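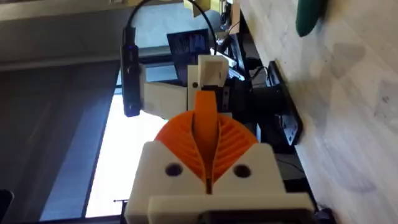
Setting up a wooden worktop for small parts

I've been through four benches in my life, and the one I have now is the first I've been properly happy with, so I thought I'd write down how I got it into shape. It came out of a school workshop in Hilton that was being cleared, and it had a good thick top with a great many years of glue on it. If yours is new you can skip ahead to the oil (lucky you!).

You'll need a scraper, sandpaper, a tin of plain finishing oil, plenty of cotton rags, and whatever tubs and boxes you already have in the cupboard. Please don't rush out and buy containers before you've sorted what has to go in them. I did that once and I'm still finding homes for the lids.

Step 1: Clean it back

Take off any old glue with the scraper held low, working along the grain. Then sand, starting at 60 grit if the top is rough and moving up through the finer papers until your palm slides over it nicely. Vacuum, wipe with a barely damp cloth, and go and have your lunch while it dries.

Step 2: Oil it thinly

Pour a small puddle in the middle and spread it out with a rag. Leave it 15 minutes, then wipe off everything that hasn't soaked in, and I do mean everything, or you'll have a sticky patch that collects fluff until March. Two coats will do, with a night between them. Lay the used rags out flat outdoors to dry, never scrunched up in the bin, as oily rags can heat up and catch fire.
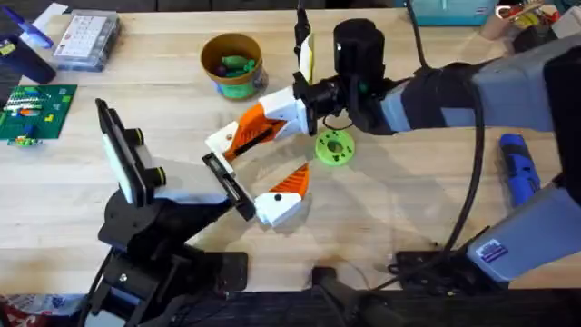 A pale top like mine is a joy for little things. Dark screws show up straight away, and so does anything brightly coloured. I was tempted by a walnut stain at one point and I'm very glad I left it alone.

Step 3: Give the supplies one corner

Pick the far corner on the side of your weaker hand and let everything live there. My top is 53 inches long, and a single corner of it is plenty. Small bits go in a clear divided organizer so you can see what's running low without opening a thing. Bulkier pieces of one colour or one kind can be piled in a round tub with a wide mouth. A cup is handy for pens and tweezers, and a heavy one won't tip when you reach past it. 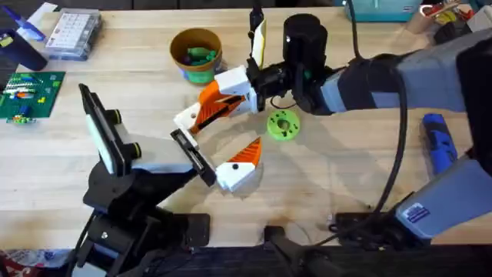
Flat parts are the ones that wander, in my experience. Discs and washers sit so low that you stop noticing them, so lay them down near the middle where you're working, and put them back in their tub when you get up for tea.

Step 4: A quick reset

At the end of a session, return the strays to the corner, brush the crumbs into your hand and wipe the top with a dry cloth. When water stops beading on the wood, give it another thin coat of the same oil. Mine seems to want one every autumn.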